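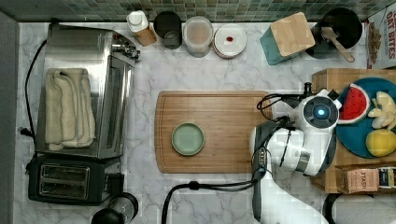
Irnuvura kitchen arm: progress report to the Gethin Fund
Prepared by the Illemo workshop
Tuesday, February 27, 2018

Period covered

This report covers the second half of the grant period, from the arm's move to the Dimgate test kitchen up to today. It deals with the machine itself: mounting, cabling, calibration, repairs and routine care. Results from the trials are reported separately.

Summary

The arm is installed on the kitchen counter and is running daily sessions. Of the 125 hours of powered operation planned for this period, 122 were completed. The missing three hours were lost to a cable fault described below. Spending on spare parts is within budget. One item, the replacement of the wrist bearing, has been moved to July.

Mounting and position

In the workshop the arm was bolted to a steel bench. A bolted mount was not possible at Dimgate, where the counter is marble and we have agreed not to drill it. The base now sits on a clamped plate with a rubber underlay. We checked it for movement after each of the first ten sessions and found a small shift twice, both times after fast sideways moves. We lowered the top speed for those moves and added a second clamp. There has been no measurable shift since then.

The base is at the front of the counter and the arm reaches in over the cutting board, which is the main work area. The toaster oven and the toaster are at the other end of the counter. Containers, plates and food packages are left out as they would be in any kitchen, and the operators do not clear the counter before a session. This was a condition of the original proposal and we have kept to it, although it makes setup slower. The keep-out zones along the tiled wall have to be checked whenever something tall is moved.

Cabling

Cabling has taken more time than any other part of the work. The cables at the wrist need enough slack for a full turn, and the slack then tends to catch on whatever is standing on the counter. In the first weeks the loop was too long and pulled over a bottle of oil. We shortened it, and the connector at the wrist began to work loose under load. This was the cause of the lost hours: the sensor dropped out at irregular intervals and it took most of a day to trace the problem to one cracked pin.

The connector has been replaced with a locking type and a strain relief has been fitted behind it. The loop is now set with the arm at full stretch, and the length is marked with tape so that it can be restored after service. The cable that runs down to the counter is still loose. We would like to put it in a channel, but the channels we tried did not stick to the polished stone. A weighted one is on order.

Calibration

The wrist sensor is calibrated at the start of each week and again after any work on the gripper. The full procedure took about 200 minutes when we began. Most of that time went into finding the edges of the board by hand. We now use a metal jig that fits over one corner of the board, and the same procedure is done in under an hour. The jig was made in our own shop from scrap and was not charged to the grant.

Light reflected from the marble gave us false edges in the afternoon. A blind has been fitted to the window and the exposure setting is now fixed. Repeat error at the gripper has stayed under 5 millimeters in every weekly check since the blind went up, and that is inside the limit we agreed with you.

Cleaning and routine care

A kitchen is harder on the machine than the workshop was. Crumbs and juice get into the gripper, and the fingers have to come off to be cleaned properly. The present schedule is:

After each session: wipe down the gripper and the lower arm, check the wrist cable, empty the error log.
Weekly: remove and wash the finger pads, check both clamps for torque, calibrate.
Monthly: inspect all joint seals, replace the finger pads, back up the controller.

The pads wear faster than the supplier's figures suggested – we are getting four weeks from a pair where we expected ten. We have ordered a harder grade and will run the two side by side.

Open items

The wrist bearing has a slight roughness at low speed. It does not affect the weekly checks so far, but the part should be changed before the next long run. Delivery has slipped and we now plan the work for July, when the kitchen is closed for a week.

The emergency stop is mounted where a person standing at the toaster cannot reach it. A second button will be wired at that end during March. Until then every session is run with two operators.

No change to the budget is requested. We do ask for your agreement to move the bearing work into the next period, with the money already set aside for it.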